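Unit 5 notes: work surfaces, trays and shared tables
Hospitality Operations, evening section. Read before Monday, bring your own copy, I'm not printing more.

What we're covering: how a table gets set up, used, cleared and handed over. Sounds dull. It's where most of the lost time goes in a small kitchen or front-of-house, and it's a third of the practical grade.

First idea, the table as a work station. Stuff on a table is either in use, waiting, or done. If you can't tell which by looking, station isn't set up right.
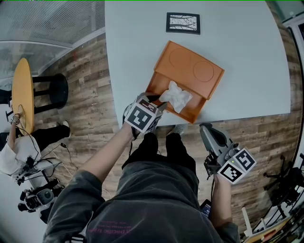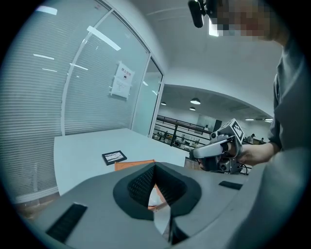
Fig. 5.1 and 5.2. Light-colored table with orange on it in both; the first is the tray with a crumpled tissue in it.

1. Zones

Three zones on any surface. In, work, out. Left to right for most people but it doesn't matter as long as the whole shift uses the same direction. Lefties adapt faster than you'd think.

In zone: clean things only. Folded linen, polished glass, sealed portions.
Work zone: the part right in front of you. Elbow width. Anything further out gets knocked.
Out zone: finished OR dirty, never both. Pick one at start of shift and write it on the board.

The common mistake is the zone that drifts. Starts fine at 4, by 7 the out zone has crept into the middle and somebody is plating next to used napkins. Tape on the underside lip of the table helps. Tape on top looks awful and collects crumbs.

2. Trays

Tray = a zone that moves. That's the whole point of it. You load once, walk once.

Load heavy in the center, tall toward your body, flat stuff around the outside. Unload in reverse, but always alternate sides so it doesn't tip. We'll practice this with water, wear shoes you don't care about.

Color coding. The old Skurkomau canteen system (case study 2, handed out last week) used color for the job and not for the area. So the same color meant "waste" whether you were in the dish room or out on the terrace. Compare the Gallo dining hall, where color meant area, and every tray had to go home to its own room. Both work. Mixing them doesn't. Gallo tried a half-and-half for one season and ended up with 16 trays that had no home at all, stacked behind the ice machine.

Bring an opinion on which you'd choose for a place with two floors.

Lining a tray: damp cloth under glassware, nothing under plates. Paper liners slide, skip them unless the food is dry.

3. Paper waste

Napkins and tissues are the lightest thing on the table and cause the most trips. People pick them up one at a time. Don't. Sweep to one collecting point, then lift once.

Order of clearing, and this IS on the practical:
 - glasses
 - cutlery, onto the top plate
 - plates, stacked by size
 - paper, last, into its own tray or bowl
 - wipe

Paper last because it hides things. Teaspoons mostly. In the Mạc tea house exercise the log shows 124 teaspoons bought at opening and 16 left by the end of the year. Where did they go? In the trash, inside napkins. Shake every napkin over the tray before it goes in the bin. Takes a second.

Never use a napkin from the table to wipe the table. Never put paper in a glass, it sticks and then dish room hates you.

Used tissues: treat as dirty, tongs or gloves, wash hands after even if you wore gloves. The hand washing section in Unit 2 still applies, reread if you missed it.

4. Surface color and lighting

Pale tops show spills, which is good. They also show scratches and every ring from every mug, less good. Dark tops hide crumbs until the light hits sideways and the guest sees all of them at once.

Check from the guest's chair. Sit down. Look across the table at seat height toward the brightest window. You'll see smears you can't see standing up. Do this once per table before opening and again after the first turn.

Matte finishes need a second dry wipe. Gloss ones streak if you use too much spray. Spray the cloth, not the table.

5. Handover

Short. Written. Same four lines every time:
 what's finished
 what's half done
 what's missing
 what's broken

Trutska (case study 4) ran spoken handovers only and the manager's notes list 234 repeat questions over one month, nearly all of them "where is the" questions. They changed to a card clipped at the end of the table. No number given for after, which is annoying, so don't claim one in your essay. A few of you did that last time round.

Card lives at the out end. If it's at the in end it gets covered by deliveries.

If there's nothing to report still write the card. A blank card and no card look the same to the next person.

6. Timing drill

Pairs. One clears, one times. Table for 5, full three-course mess, cutlery and paper included. Swap after each go. Write down your time but also write down number of trips, the trips matter more. Target for the end of the unit is two trips per table with nothing dropped.

Don't race the first run. Everyone who races the first run spends the second one picking up forks.

For Monday
 - read case studies 2 and 4 again (Mạc is optional, but it's short)
 - sketch one table from where you work or eat, mark the three zones, mark where paper ends up
 - half a page on job colors vs area colors, pick a side
 - practical sign up sheet is on the door, slots are 16 minutes each, dont all pick the last one

Late essays from Unit 4 go in the gray box and not under my door please.

Hospitality Operations course notes | Contact: department office | Copyright, for enrolled students only | Back to top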